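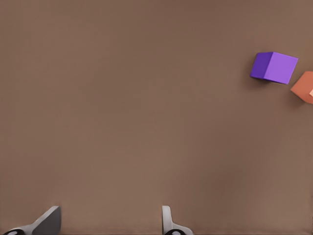 Fig. 1. A purple cube, two faces visible, on a plain brown ground.

Colour and Materials, Handout 4
What a colour name is worth
Tutor: Maarja Mägi

Look at Fig. 1 and write down a name for the colour of the cube before reading on. Then write down a second name, for the left face only. Keep both. We will need them in the second half.

1. The claim

Trade books on paint and cloth like to say that a trained eye can tell apart an enormous number of shades. Perhaps it can, if two samples are laid side by side under a decent lamp. What the books slide past is that we hardly ever see colours that way at home. We see one wall, in one room, at four in the afternoon in October, and we compare it with a memory of a card we held in a shop. I have yet to read a good reason to trust that memory.

2. The Wedik card

You each have a copy of the Wedik wall paint card. It lists 300 colours, and 17 of them are sold as some kind of purple. Cover the names with a strip of paper and try to sort those 17 from light to dark. Then uncover them. Last year's group disagreed with each other over the middle of the row, and several people disagreed with themselves when they tried again after the break.

The names don't help. "Evening Fig" is lighter than "Morning Plum". "Heather Smoke" has no grey in it that I can find. A name is there to sell a tin, and you should read it in that spirit. The code on the back is dull and far more use.

3. One paint, several colours

An object painted all over from one tin will still show you different colours, depending on how each side sits to the light. In Fig. 1 the left face is a deep violet and the right face a much lighter lavender. If you were handed those as two flat chips, would you have said they matched? Most of you will have written a first name that fits one face and ignores the other. The brown ground isn't one even tone either; it gets a little darker towards the right.

The usual textbook line is that the brain "corrects" for this. I would be careful with that word. It suggests there is a right answer which the brain gets back to. What we can say is that people tend to report one colour for one thing, which is a statement about reports.

4. Against the mood chart

Arkanwood put out a leaflet for its furniture shops saying that purple is calming, brown is "grounding" and yellow lifts the spirits. The leaflet gives its source as a survey of 30 customers, asked in the shop, standing next to the furniture. Questions you should put to it:

Who chose the purple they were shown, and how dark was it?
Were they asked how they felt, or asked which word went best with the colour?
Did anyone go back to them after they had lived with it for a month?

The leaflet answers none of these. Sukprasert's chapter on bedroom walls (in your reading pack) is better written but leans on the same sort of evidence, and the sentence on page 2 about "ancient peoples" and purple has no reference at all. Please don't quote it in your essays.

5. What I think does hold up

A small sample looks different from a whole wall. Buy the tester pot and paint a big piece of board.
The colour next to it matters. Move the board about the room before you decide.
Lamps matter more than most cards admit. Check after dark with the bulbs you own.
Matt and gloss from the same code won't look the same.

None of this needs a theory of feelings.

6. For next time

Read Pisis, the chapter on dyes and fading, and skip the introduction. Bring one object from home that you would call purple, and the two names you wrote down at the start. We'll pass the objects round in the seminar room and then again out in the corridor, where the light is worse.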